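Standale Forums > General Discussion > Doing the whole map on foot, worth it?

marshlight_87
Posted March 8, 2020

So I'm 50 hours into Standale and I've decided to start over with no fast travel and no horse. Just walking. My old save had 100 percent of the Flesta coast cleared and I realized I couldn't tell you what a single bit of road between the towns looked like, I'd teleported past all of it. Has anyone done this start to finish? Mostly I want to know if the Sinico flats are as miserable on foot as everyone says. I remember a lot of salt and one very rude scorpion.

pebblecount
Reply #1

Did it in November. Sinico is bad but it's a good bad, if you know what I mean? You set off at dawn with four water skins, and by the time the sun's going down the Uchida lighthouse is this tiny dot and you've been staring at it for half an hour of real time. I took more screenshots out there than in the entire main quest. Bring the wide hat. Looks stupid, works great.

ironbucket
Reply #2

I'm going to be the grump. The flats are empty because they ran out of time to fill them. There's one well, one wreck and a merchant who sells rope. I walked it once, got to the other side, and the reward was a door that needs a key from the side I'd come from. People call it atmosphere and I call it a loading screen I have to hold a button for.

pebblecount
Reply #3

There are two wrecks! The second one is north of the dry riverbed, half buried, and it has the captain's letters in it. You'd have seen it if you weren't sprinting.

ironbucket
Reply #4

Okay, I didn't know about the letters. Still a loading screen.

tinroofer
Reply #5

I'm on my second walking run and I keep notes, so here's my setup. Take what you like.

1. Turn the compass off but leave the paper map on. With both off I spent a whole evening circling the same hill above Flesta.

2. Start in spring. The passes are open and you can get to Uchida before the first storms, which on foot is a big deal (I froze twice on my first go, once with the inn in sight).

3. Put the game on your fastest drive and get your PC sorted before you begin. Mine used to hitch every time I crossed into a new region, and when you're walking you get that right as the view opens up. I moved it over from the old hard drive and the hitching went away.

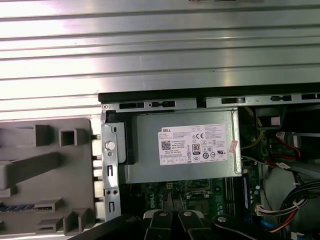
4. Sell the heavy armor in the first town. You'll hate doing it. Do it anyway, stamina is everything and you can run from nearly all of what's out there.

5. Save at campfires only. This one's optional and my spouse thinks I'm nuts, but I love getting to a fire now!

marshlight_87
Reply #6

This is great, thank you! I'm on board with all of it except the campfire saves. I have a kid who wakes up at random, so I need to be able to quit fast. Also, do the boats count as cheating? The ferry from Flesta would save me the whole southern loop.

tinroofer
Reply #7

I let myself take ferries if I pay and stand on deck for the full ride. No skipping it.

ironbucket
Reply #8

Standing on deck for the full ride. You people.

saltlick
Reply #9

Long time reader here. My walking run took 459 in-game days and I'd disagree on the spring start. Go in fall. Yes, you'll get stuck in Uchida for the winter, but the town has a bunch of little conversations that only trigger if you hang around, and I'd never heard any of them before. The baker and the lamp keeper have a feud going that takes weeks to play out.

pebblecount
Reply #10

Wait, what feud? I've finished this game three times.

saltlick
Reply #11

Buy bread in the morning, then go up to the lighthouse the same night. Keep doing that. Don't mention the bread.

marshlight_87
Reply #12

Well, that settles it, fall start. Left the first gate tonight and I've already fallen in a ditch. I'll post again when I hit the flats.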